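Suture practice, tissue pad 2 — interrupted stitches
20/06/2021

Purpose: check spacing and tail length on the Lavoie protocol before the next batch of pads is cut. Black suture, single incision, work from the left end toward the middle.

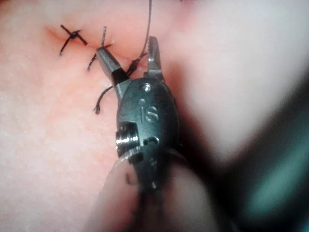 Stitch 1

Tied and trimmed. Knot sits as a compact bead with the short ends out to both sides, so the whole thing makes a small X over the incision. Ends are straight and stiff. Tail length is acceptable for the pad; the Tornis sheet asks for shorter, to be settled before we score anything.

Stitch 2

In progress at the time of the picture. Thread crosses the incision close to the jaws, long strand still running up and away from the surface. The loose tail is curled and slightly frayed at the tip. Fraying makes the end harder to pick up again — trim back to clean thread before the next throw.

Surface

Pink, fine-textured, a little grainy. The incision is shallow and reads as a thin reddened line, adequate for placement. Black thread has good contrast against it, so no reason to go back to the lighter reel.

Settings and stock

Pad from Skirkov lot 336. Room humidity 62 percent at start, 65 at finish. Log both from now on; the older entries have only one value.

To do

Mark stitch positions on the pad edge before starting. Spacing by eye drifts toward the right end.
Agree on tail length with the Iltell group and write it on the tray label.
Repeat on a deeper incision, same thread, same lot if any is left.
Old pads go in the gray bin, labeled with lot and date. Two from June are still on the shelf without labels.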